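Chapter 7
Contact Faults in Tabletop Sorting

7.1 A stall that was not logged

The Dernlow cell sorts small objects from a table into baskets. In June it completed 1,342 picks before an operator noticed that one arm had stopped responding. The controller showed no alarm. The fingers had been pressing on the tabletop for 72 seconds, and the wrist motor had reached its thermal limit.

The cause was a height error of 3 mm. The table had been replaced after the last calibration, and the new top was thicker than the old one. Every grasp drove the fingers slightly into the surface. Most grasps still succeeded, so the success rate, the only figure under review, gave no warning.

Thin objects lying flat make this fault more likely. A crayon leaves little clearance between the fingertip and the table, and the planner must place the fingers close to the surface to get below the widest part of the object. 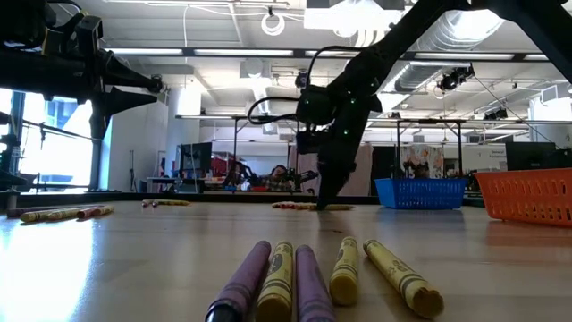 Why did the controller not raise an alarm when the fingers pressed on the table?

The alarm threshold was set on joint speed error. An arm that is commanded to a point just below the surface and stops at the surface shows a small position error and almost no speed error, so the threshold was never crossed.

7.2 Classes of contact fault

This chapter separates contact faults into two classes. A hard contact fault produces a force spike and is normally caught by the drive. A soft contact fault produces a low, steady force that stays under the limit and heats the motor over time. The Dernlow stall was of the second class.

Section 7.3 derives the force at the fingertip from motor current. Section 7.4 applies the result to the Kendirholm test data, a set of 2,000 grasps with known height offsets. Section 7.5 covers the recovery procedure, including when power must be removed before anyone reaches into the cell. Readers should review the Jacobian transpose in Chapter 4 before continuing.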